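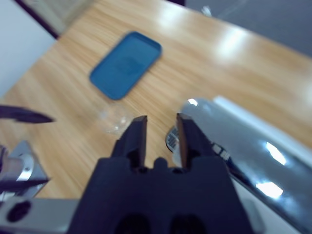
Milstead open day, November 4, 2019

I went to the Milstead open day expecting to be sold something, and I was not far wrong. The leaflet promised "the future of the staff kitchen". What 200 visitors got was a car park full of puddles, a queue for name badges and a long talk by the people from Sadel about why we all drink the wrong coffee at work. I lasted 6 slides.

The coffee table was better, mainly for being quiet. Sofia Tsakiris, who was showing our group round, asked us to think about what a small office really needs in order to make a decent cup. A capsule machine, she said, a glass and a tray for the bits. I have heard grander plans, and I have paid for some of them.

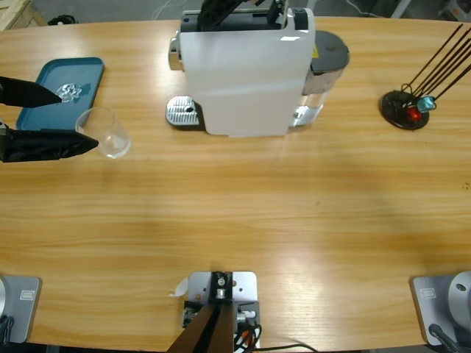

Coffee corner: capsule machine, tumbler and teal tray.

I will give the machine this much, it is a tidy size. White body, lever on top, water tank at the back with a dark round lid. You could fit it on a shelf between the kettle and the bread bin. I have my doubts about the tank, though. Ours at Vrettos is much the same sort and needs filling all morning, and the person who empties it is never the person who fills it.

Then there is the matter of glass. Everyone on the stand seemed pleased with the plain tumbler, and it does look smart. I would still want a handle on anything I carry back to my desk. When I asked, I was told that people "like to see the drink". Do they? I like to hold it. 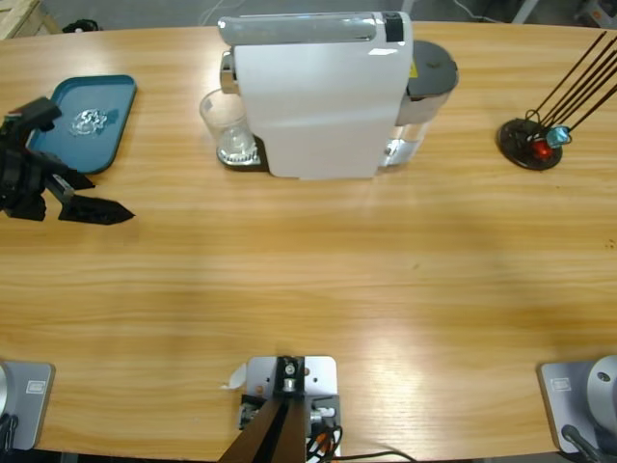
The glass in its place on the drip tray grate.

As for cost, the full Grarkley kitchen package was quoted at £1,754, with a service plan at £99 on top. Nobody could tell me whether that was per year or per visit – I asked twice. Capsules are extra, of course, and so is taking them away afterwards.

Would I go again? There is another open day in April and I may look in, if they have prices in writing by then. The sandwiches were good. Parking is free, but get there early and bring boots.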